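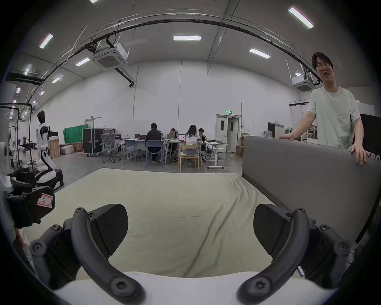
Five nights of bad sleep now and I've finally worked out it's the light. Not the noise from the Drastton road, which I've been blaming since we moved. The light. They've put new lamps in all down our side and the one outside ours comes straight over the top of the curtain rail and lands on my face at 3 in the morning like a torch.

So this is a post about curtains, sorry. Skip it if you're here for the allotment.

First attempt was a blackout blind from Petridis. Measured the window, ordered, waited, and it came 2 cm too narrow because I'd measured the glass and not the recess. My own fault. It does say so on the website in quite big letters. You get a bright stripe down each side which is somehow worse than no blind at all. Tried stuffing a scarf down one edge. Fell out by midnight.

Second attempt – lining. The sort you hook on behind the curtains you've already got. Much cheaper, £28 for the pair, and I got them in Unero on Monday on the way back from the dentist with half my mouth still numb. The lady asked if I wanted pencil pleat or eyelet and I said yes.

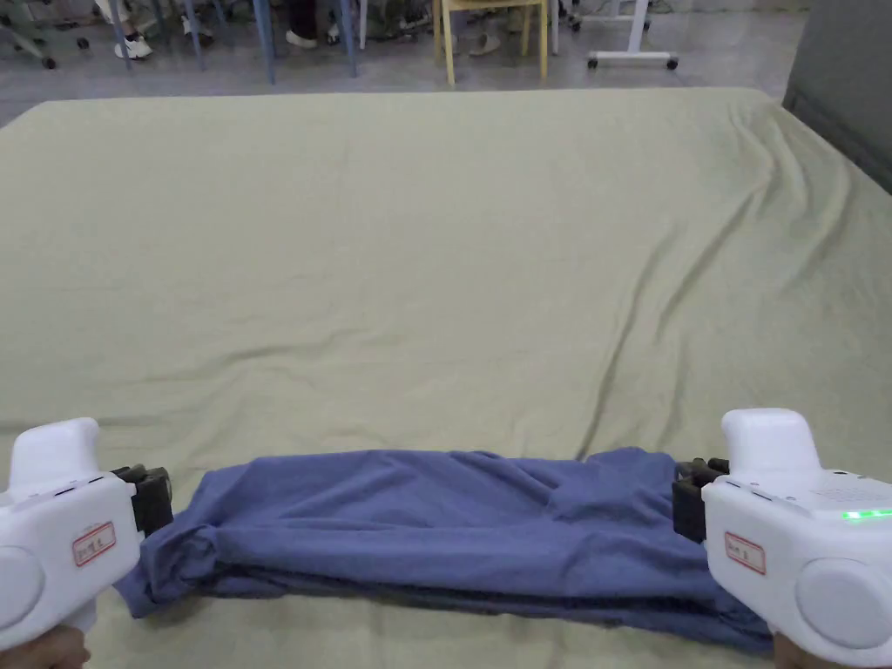

Pencil pleat, as it happens, so that was lucky. Took ages to hook on. My arms were killing me by the end and I dropped the tub of hooks behind the radiator, where most of them still are. But they do hang nicely and teh room is properly dark, apart from the gap at the top, where the lamp gets in. Of course.

Next plan is a pelmet. My nan had them in every room and I always thought they were just for collecting dust, but no, clearly she knew something. Might make one out of shelf board and a couple of brackets. Someone on the Vokine forum reckons you can just fold a bit of stiff card over the rail and paint it – might try that first, it's free and I've got a weekend.

Have also emailed the council about a shade for the lamp. Got an automatic reply saying they're very busy untill the end of November.

Eye mask tonight then. I hate eye masks, they always end up round my neck.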